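Two Arms on One Table: A Season With the Gisik Bench Kit

The pitch from Gisik is short. One crate, two arms, two parallel grippers, a controller, and a software license that covers both arms as a single machine. The buyer supplies a table and a power outlet. The company sells the kit to small labs, training centers and product testing shops that want two-handed work done on a bench and do not have an integrator on staff.

I spent part of December at Flurska, a contract testing house that evaluates closures, cups and small dispensers for packaging clients. Flurska had the kit on a trial lease. Its engineers were deciding whether to buy it outright or go back to the single-arm station they had used before.

Installation took two days. Vlastimil Jurčo, who runs the bench, spent most of the first one on the mounting plates. The arms ship with a drilling template, and the template assumes a tabletop thicker than the one Flurska had. "We added backing plates underneath," he said. "The manual covers it, in an appendix." The second day went to calibration. The software asks the operator to bring both grippers to a series of shared points, and the procedure fails without much explanation if one point is skipped. A progress display would help.

Once calibrated, the pair holds its alignment well. Flurska checks it at the start of each shift with a pin gauge and had logged no correction outside its own limits by the time I visited.

Programming is done in one of two ways. The operator can guide the arms by hand and record waypoints, or write a script in Gisik's own language, which reads like a stripped-down version of Python. Hand guiding is quick for reaching and grasping. It is less useful for anything where the angle of the wrist has to change at a controlled rate, and pouring is the obvious case. Recorded pours carry every hesitation of the hand that taught them. Anežka Danko, who writes most of the routines, records the approach by hand and then replaces the tilt with a scripted curve. 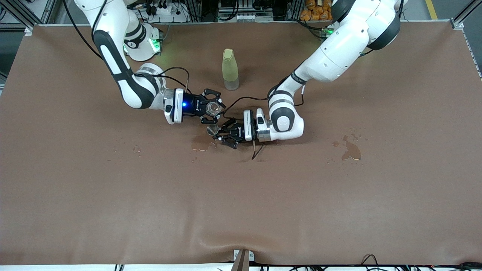

The scripted curve has three parameters that matter: the start angle, the tilt rate and the return rate. The return rate turned out to be the difficult one. A slow return lets liquid run down the outside of the lip. A fast return throws the last of it. Danko settled on a return that begins fast and slows as the cup nears upright, and she stores a separate profile for each vessel shape. The library had grown to 70 profiles at the time of my visit, including several that differ only in fill level.

Gisik does not include a force sensor at the wrist. The controller estimates load from motor current, and the estimate is good enough to tell a full bottle from an empty one. It is not good enough to follow the weight of a small cup as it empties. Flurska gets around this by filling to a known level and timing the tilt. A buyer who needs closed-loop dispensing should budget for a separate scale under the receiving vessel, along with the input module to read it.

The grippers are the strongest part of the package. Finger travel is generous, closing force can be set in software, and the fingers swap with two screws. Thin-walled cups need a low force setting and a soft pad. Gisik sells pads in packs, and they wear. Libor Štěpánek, who handles maintenance, replaces them on a schedule and keeps a log of slip events. He would like the cable at the wrist routed inside the housing. External cabling has to be dressed with enough slack for the full rotation of the last joint, and a routine that works on one setup can snag on another if the slack is different.

Collision handling is conservative. The two arms share a model of each other's position, and the controller slows both when the grippers come within a set distance. The default is too wide for handover or pouring work. It can be reduced per routine, with a confirmation prompt, down to a limit set by the supervisor account. Jummai Wike, who holds that account at Flurska, regards the prompt as the right design and the default as the wrong number.

For comparison, Flurska also borrowed a competing pair from Rustad for a week. The Rustad arms are faster and the interface is cleaner, but each arm runs its own controller and the timing between them has to be managed by the user. For a task in which one gripper holds still and the other moves, that is acceptable. With both in motion, Danko measured delays of up to 400 milliseconds between the commanded starts. The Gisik pair showed no delay she could measure with the same method.

Support is by ticket, handled through a distributor, Grultedia. Nurhan Dağdelen, the distributor's application engineer, answered Flurska's requests within a working day in most cases. Firmware release 481, installed during the trial, fixed a fault that dropped the shared coordinate frame after an emergency stop. Units from earlier stock should be updated before calibration, as the update clears the stored points.

Flurska has extended the lease and asked for a purchase quote that includes the input module and a second set of fingers.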